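Storing Small Things in Boxes: Some Tips from Our Workshop

By Hiwot Wubshet

In my workshop I keep almost everything in boxes with straight sides. Before, I had bags, jars, old cookie tins and one big drawer where all the screws were living together. To find one hinge I needed to empty the full drawer on the table. Now it goes faster, and I want to share how I do it.

Choose the box by the shelf, and after that by the things. Measure the depth of your shelf first and write it inside the door of the cabinet. My shelf in the Stultbridge house is not deep, so long boxes were standing out over the edge and I hit them with my elbow every day. Rectangular boxes stand close together and you do not lose the corners, like you do with round tins.

Give one color to one kind of work. With me green is for electrical parts, gray is for plumbing, and everything for painting goes in white. If you have only one color of box, a strip of colored tape on the short side does the same work.

Dark boxes are my favorite for the workshop. A matte dark green one can have small scuffs and light marks on it and I still find it nice enough to put on an open shelf. For marks that disturb you, take a damp cloth with one drop of dish soap, wipe in one direction and dry it after. Do not use the rough side of the sponge, it makes shiny spots on a matte surface.
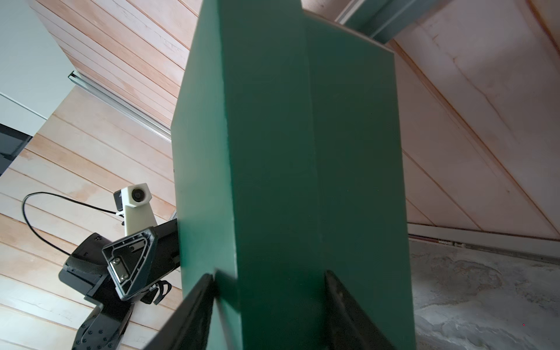

How do I stop a tall box from falling over when I take it from the shelf?

Put the heavy things at the bottom and hold the box low, on two opposite sides. If it is still unsteady, lay a piece of rubber shelf liner under it, cut a little smaller than the base.

Labels I write by hand, with big letters, on paper tape. Put the label on the side which looks to you when the box is in its place. My neighbor Demyd Koval puts a second label on the back, so he can return the box any way around. I tried this in March and I kept it.

Do not fill to the top. I leave the width of 2 fingers free, so the hand can go in and the things do not jump out when you carry it.

Cardboard boxes are good for dry rooms only. When I lived in Lagos the rainy season made them soft from below, and the bottom opened on the stairs with all my sandpaper inside. If you must use cardboard, stand it on small strips of wood.

Next time I will write about hooks and where to hang the long tools.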